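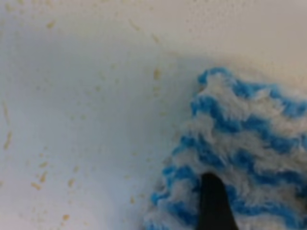
Wrist cam, wiping task. Finger in the cloth, crumbs mostly on the left.

May 26, 2024, bench notes, Kutuvik team

Natalie Sedgwick wants the wiping demo in for the Dalmont round. I'm still not convinced. The students' plan says up to 200 demonstrations and the policy will "generalize." Generalize to what? We have one kind of cloth and one kind of mess.

My main gripe is the wrist view. It's soft enough that the small crumbs smear into the white, and the cloth takes up the lower right corner. If I can't tell a speck from a shadow, I doubt the network can. The bigger crumbs are fine. Those aren't the ones the judges will grumble about.

Second gripe: the cloth bunches. With the fingertip pushed down into that deep pile there's no saying how much of it is really touching the surface. The write-up calls this "compliant contact." I'd call it hoping.

The success number in the draft is out of 171 episodes, and whoever scored them also drove the arm. I asked for a blind rescore of 100. Got a shrug. Asked again in writing.

To do:
- check focus at working height, then lock it
- same start pose, flat cloth vs. bunched, score separately
- decide what "clean" means BEFORE the next batch
- find out who changed the grip force setting in May and why it isn't in the log

If the rescore holds up I'll sign off on the demo and say so here. Until then the word "robust" comes out of the abstract.

Recent entries
Dolico gripper pads, wear check
Cârstea arm: joint 2 noise again
Dalmont rules, our open questions
Cable routing, second attempt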